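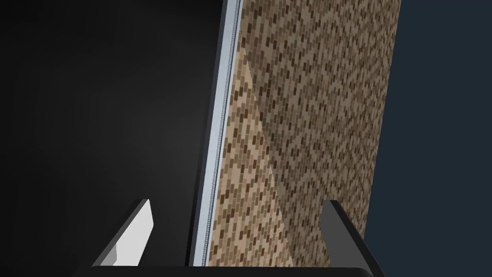

To: the Kekedlow neighborhood list
Subject: Re: Re: the bus shelter at Stunholm Road

> Does anyone know why the number 2 bus no longer stops at the
> shelter? I stood there for forty minutes in the sleet while three of
> them sailed past. The third driver waved. I waved back, thinking
> he meant to stop. The timetable is still up in its case and says
> every 15 minutes. Is it just me?

It isn't just you. I have been waved at too.

I called the bus office this morning and got a person on the second try, which I put down to calling at 7:05, before they had their guard up. The stop was moved in February. It is now across from the old Magesa carpet store, by the mailbox, and it is marked by a pole with a small sign that faces the hedge. The shelter belongs to the town and the pole belongs to the bus company. The timetable case belongs to the bus company too, but it is bolted to the shelter, so they would need the town's permission to open it. They have asked for that permission. I was told this in a tone that suggested I should not hold my breath.

The move is meant to be temporary while the curb gets rebuilt. A new curb was supposed to cost 2,000 dollars. The figure is now 2,570, and at that size it has to go out for a second bid, so we are waiting on somebody to offer to do it for less. The lady on the phone thought that might happen by summer. She didn't say which one.

Meanwhile, for anyone riding:

The 2 toward Cekel leaves from the pole by the mailbox. Stand on the street side of the hedge or the driver won't see you. Put your arm out. They do not stop for people who merely look hopeful.

The 2 coming back still uses its old stop. Nothing has changed on that side, so of course that is the side with the big yellow notice.

The first bus on school days is full by the time it reaches us. The one after it usually has seats, but it waits at the rail crossing and I have missed the Cekel connection twice that way. If you have to be anywhere by nine, take the full one and stand.

Somebody asked last month about tiling the back wall of the shelter to discourage the marker pens. I like the idea. I did our hallway in small mixed browns years ago, and a five-year-old with a crayon could not find a place to make an impression. I'd suggest small mixed browns again, though I would want to know who pays before I fall in love with it.
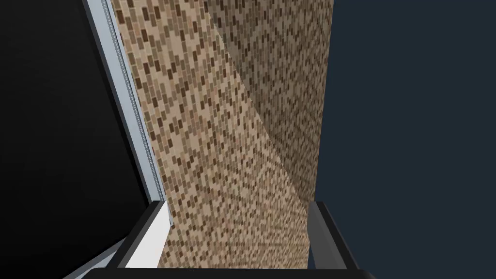
Small tiles in beige and browns, staggered rows

It would take around 800 of them to make a decent band at pen height, and a good deal of patience. Grout in a dark color, please. Pale grout next to a road looks sad in a month.

If you want to complain about the stop, write to the town and the bus company both, in the same letter, with both addresses at the top. I tried them separately and each one forwarded me to the other. I have the postal addresses and can send them to anyone who writes to me off the list.

Also, whoever left a green umbrella hooked on the shelter bench, I have it. It has one bad rib. I've been using it.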